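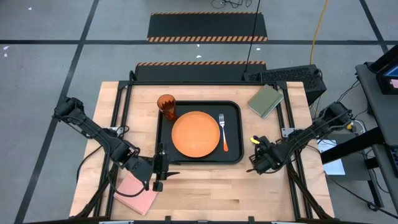
Home Data Licence Changelog Contact

# jaltik-profiles

Personal ads from the Plurnberg singles board, tidied into one file. Almost 900 ads, all posted under "Looking For", all convinced that liking long walks narrows the field.

## What's in it

One row per ad, 19 columns. The ones you'll want:

- `headline` - as typed, capitals and all
- `body` - text of the ad, names and phone numbers removed
- `seeking` - friendship, dating or "see what happens"
- `hobbies` - pulled from the body by the Strazds tagger, then fixed by hand
- `region` - Plurnberg or Nemdale, the only 2 the board offered

## Known problems

The tagger read "fishing for compliments" as fishing. I've corrected the ones I found. Anyone who wrote "no games" was tagged as a gamer until version 3, so please throw out older copies.

Ages are self-reported and should be treated as a mood. Nemdale is thin, and most of it was posted on a Thursday night.

Spelling is untouched. "Genuine" has more variants than I knew the language could hold.

## Use

Fine for coursework, word counts and hobby projects. Don't try to work out who wrote what, and don't build a matchmaker on it - the board had years to manage that and mostly produced reposts.

## To do

- merge duplicate ads
- colour-code the hobby chart
- decide whether "banter" is a hobby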